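Cuaderno de taller. Conservación de papel y encuadernación
Sala de secado, Mosari
Entrada del 14 de marzo
Anotan: Gwion Eynon y Lærke Dalsgaard

1. Objeto de la entrada

Se registra el estado del ensayo de adhesivos para el refuerzo de lomos en cuadernillos cosidos, correspondiente a la serie Kana. La entrada anterior quedó incompleta en lo relativo a las proporciones de la mezcla, que se consignan ahora de forma definitiva. Quien continúe el ensayo deberá partir de estos valores y no de los apuntados a lápiz en la cubierta interior.

2. Preparación de la pasta

La pasta de almidón de trigo se preparó en baño maría, con agua desionizada y agitación constante hasta que adquirió consistencia translúcida. Se dejó reposar tapada y se pasó dos veces por el tamiz de crin. La segunda pasada retuvo grumos pequeños, por lo que conviene mantenerla en el protocolo aunque alargue la preparación.

Para la variante mixta se añadió metilcelulosa previamente hidratada. G. Eynon observa que la mezcla admite bien el pincel ancho, pero pierde mordiente si se deja destapada. L. Dalsgaard prefiere la pasta sola para los lomos de papel verjurado y solicita que se mantengan ambas variantes hasta la revisión de junio.

3. Aplicación

Se trabajó sobre 21 cuadernillos de prueba, cosidos con hilo de lino sin encerar. El papel japonés de refuerzo se rasgó a mano siguiendo la línea de agua, de modo que el borde conservara fibra larga. Las tiras cortadas con cuchilla de la tanda anterior dejaron un escalón perceptible al tacto y quedan descartadas.

El peso total del lote, una vez encolado y antes de prensar, fue de 2.572 g. El consumo de pasta ascendió a casi 294 g, incluida la merma del tamiz. La cifra es superior a la prevista en la ficha de Fedavar y debe comprobarse en la siguiente tanda con la misma balanza.

La superficie de trabajo influye más de lo que recoge el protocolo vigente. Un tablero claro permite apreciar con facilidad los restos de pasta, y los cantos redondeados evitan marcas en los pliegos de gran formato que sobresalen. Se recomienda mantener libre la parte central durante el encolado y llevar los recortes a los lados.

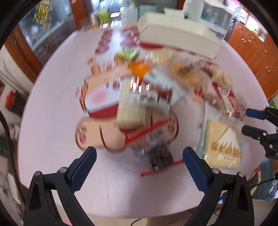
4. Prensado y secado

Los cuadernillos se colocaron entre secantes y fieltro, con papel siliconado en contacto con el lomo. Los secantes se cambiaron al cabo de 2 horas y de nuevo al final de la jornada. En el primer cambio se apreció humedad desigual en las piezas situadas en la base de la pila; se invirtió el orden y se redujo ligeramente la presión.

No se empleó calor. La ficha interna Bach autoriza la espátula tibia en casos de urgencia, pero las pruebas previas mostraron ondulación en el primer pliego y no procede generalizar su uso.

5. Observaciones

La apertura del lomo es satisfactoria en la variante de pasta sola. En la mixta se percibe cierta rigidez en el tercio superior, posiblemente debida a un exceso de material en la cabezada. Dos piezas presentan una leve transparencia en el pliegue exterior; se han apartado con una nota de papel sin ácido.

El pincel de cerda número cuatro pierde pelo y debe sustituirse. El tamiz se ha lavado sin jabón.

6. Pendiente

Repetir el pesaje de la pasta con la balanza calibrada.
Pedir papel japonés de gramaje inferior.
Trasladar a limpio la tabla de proporciones y retirar la hoja antigua.
Abrir y cerrar cada cuadernillo antes de anotar la flexibilidad; L. Dalsgaard conserva la plantilla de registro.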